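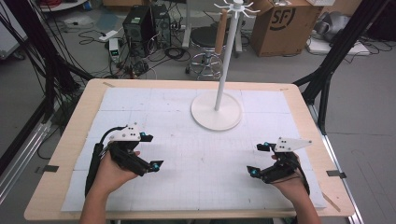

Teresa Coughlan has hung her mugs on a tree for years and won't hear a word against it. "Cupboards are where mugs go to get chipped," she says. Quick chat, she had a delivery coming.

She runs Dolan, the kitchen goods shop, and sells mostly stands and racks now. Best seller – the plain white mug tree, round base, one thin pole, arms at the top. Why that one? "It's got a small foot. You can get it in next to the kettle."

Any complaints? A few. People load one side and then wonder why it leans. "Go opposite, opposite. First mug here, second one accross from it." Heavy mugs she keeps on the shelf. Hers hold about 500 ml and she uses them for soup.

Wood or white? White, it wipes down. She did stock a wooden one from Rokuver untill March – "lovely, but it got tea rings" – and may try it again.

At home she has eight mugs and uses four. The phone rings. Delivery's at the back door, so we stop there.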